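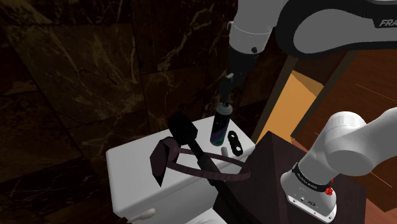

Sim view: gripper at the top of the spray can on the tank lid, arm base on the pedestal

Search this site Enter keywords Go

Budget check for a fixed-base arm in a restroom mock-up: what are we leaving out?

Golshifteh Mahmoudi

I am writing the equipment request for a small test cell at our Stillovdale site. The task is picking up and moving household items on top of a toilet tank and on the counter beside it. All work so far has been in simulation. We want to order hardware in December and the request is capped at $69,000, including mounting, safety and spares.

Current line items:

Arm, single, with controller
Parallel gripper, plus 2 spare sets of fingertips
Pedestal, steel, bolted to floor
Cameras, 4, with mounts and cables
Mock-up: tank, counter section, wall panels
Workstation

The simulated pedestal is a plain box right up against the end of the fixture. It gives good reach across the lid but it blocks the fixture on that side. I have one quote from Economou for the arm and gripper as a package, and one from Ridby for the arm alone. The Ridby number is lower, but it does not include the controller cable set or the flange adapter, so I can't compare them line by line yet.

The object set is mixed: a spray can, a hammer-like tool with a long handle, some flat pieces with holes through them, ring shapes. Some of it lies flat on the lid, and that is where I have doubts about the gripper.

Two things I need help with. Is a box pedestal money well spent, or should I pay for an adjustable one? And how much should I hold back for items that don't show up in a simulation?

Thodoris Balaskas

Get the adjustable pedestal, or at least a fixed one with a slotted top plate. In sim you move the base by typing a number. On a floor you move it by drilling new holes. We did a similar cell at Brirkside with a fixed column and paid for a second column before the first month was over.

On the quotes, send both vendors the same blank sheet and make them fill it in. Rows I would put on it: arm, controller, teach device, cable length, flange adapter, gripper, gripper cable, fingertips, software license and its renewal date, freight, on-site setup, warranty term. Anything left empty counts as not included. Package quotes usually look high until the adapter and cables are added to the other one.

For the gripper, check the stroke against the body of the can and check the fingertip thickness against the flat pieces. These pull in opposite directions. A tip stiff enough for the long-handled tool may be too thick to get under something lying on a smooth lid. Price a thin set and a thick set before you price a second gripper.
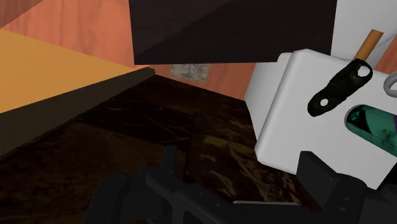
Clearance is the other thing to settle before you sign. Take the widest outline of the gripper with the linkage open, add the cable loop, and run that around the wall and any overhanging panels in your model. Most gripper models I have seen have no cable on them at all. If the real one needs an extra few inches behind the wrist, you may lose the poses you are counting on, and a longer arm is a different budget.

Dark polished stone is hard on depth cameras. If the counter and walls in your mock-up will match the simulated ones, borrow a sample tile and test a single camera on it before ordering all 4. A matte printed laminate costs less and may be close enough for your purpose.

As for the reserve, I hold back 15 percent on a first cell and have never returned any of it. The usual places it goes are electrical work, floor anchors, an emergency stop that meets site rules, and replacement objects. Cans dent.

gantry_ok

just buy used. half the price

tmk_west

Used is fine for the arm if you can get the controller hours in writing and the seller will transfer the software license. Get the transfer letter before paying. I would not buy a used gripper. The fingers wear, the play is hard to judge from a listing, and the saving is small against the total.

Also ask facilities about floor load and anchor depth now. That was a 2 month wait at our place, longer than the lead time on the arm.

Comments

Golshifteh Mahmoudi: Thanks. I sent the blank sheet to both. Economou returned it with every row filled in. Ridby left freight and setup empty. Adding a slotted top plate to the pedestal line.

Thodoris Balaskas: Ask Ridby for those two rows in writing. Freight with a crate return is sometimes billed separately.

lowbench: does the workstation need to be in the same request? we put ours under IT and it freed up enough for the second fingertip set

Golshifteh Mahmoudi: Possibly. I will ask, but the cap was set with it included.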